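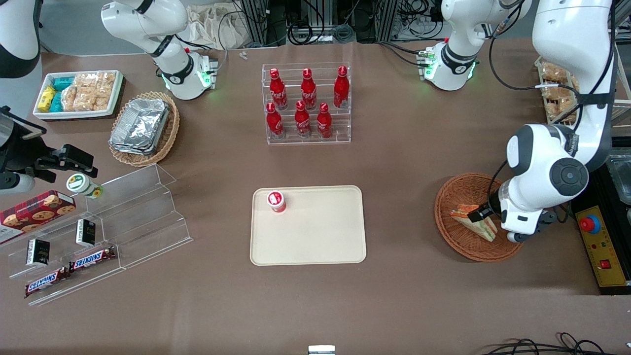
The left gripper at the sandwich basket, with the tray set out in the middle of the table.

Posted August 4, 2026, by Jussara Mendonça
Filed under: Makers / Robots at Home

Waqas Mohmand started on the two-armed snack counter in December, in the shared workshop at Skoltutmont. He calls it Osen. It is meant to put together a small lunch on a tray: a sandwich, a drink, something sweet.

"Bottles were easy," he says. "They're all the same shape and the rack keeps them in rows. I had those going in a weekend."

Sandwiches took 4 months. The wrap is clear and shiny, and the bread squashes if the fingers close too far. "You want the corner, up high. I set the grip at 60 per cent and went down from there."

He wrote the control software himself and gets help with the wiring from Salminen, a repair shop down the road. The stop button stays within reach whenever the arms are powered. "I've hit it plenty. Mostly for cables."

Chocolate bars are next. They lie flat on the stepped stand and the fingers tend to push them along before they close. He wants 100 clean trays in a row before he lets anyone else order from it.

"After that I'd like to teach it to put things back," he says. "Restocking is still me."

Last updated: 9:15 a.m.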